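Readers wanted for a translated crime fiction group

I'm putting together a small reading panel and I'd love some company. I run the translated crime list at Dillska, a very small press (it's mostly me and a kettle), and this year we have more manuscripts than I can sensibly get through on my own.

The one I most want help with is The Salt Clerk, a detective novel set in a river port, which reached us in a first English draft of 118 chapters. Yes, 118! They're short, some of them barely a page, but the plot hops between two winters and I've read it so often that I can't tell any more whether a newcomer would follow it. The second book, Nikalwood, is a quieter thing, 194 pages, with a murder that most people in the village would rather not discuss. I think the translation is lovely in the first half and a bit stiff in the second, and I want to know if you agree.

So, what would you be doing? Reading one book over six weeks, starting in June, and sending me notes as you go. I don't need polished reviews. "I got lost on the ferry" is a perfectly good note, and so is "would a policeman really say this?" We'll also have two evening chats online, at 7.30, an hour each. You don't have to speak with your camera on, or at all if you'd sooner type.

You needn't know another language. If you do, tell me which, as I may ask you to look at a few pages beside the original. I'm keen to hear from people who read a lot of crime and from people who gave up on it years ago – both are useful to me. Please don't apply if you're published by Harms or Reltex, as we're bidding against both for the next book in the series and it would get awkward.

The fee is £84 per book, plus a finished copy when it comes out. I know that isn't much for six weeks of evenings, and I've tried to keep the work light to match.

To apply, send me up to 1000 words on a translated novel you loved or couldn't finish. Put "reading panel" in the subject line and use the address on our contact page.

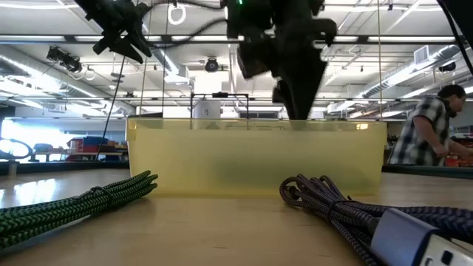
I'll reply to everyone, though it may take me a fortnight. If you can only manage one of the two chats, say so when you write and we'll sort something out.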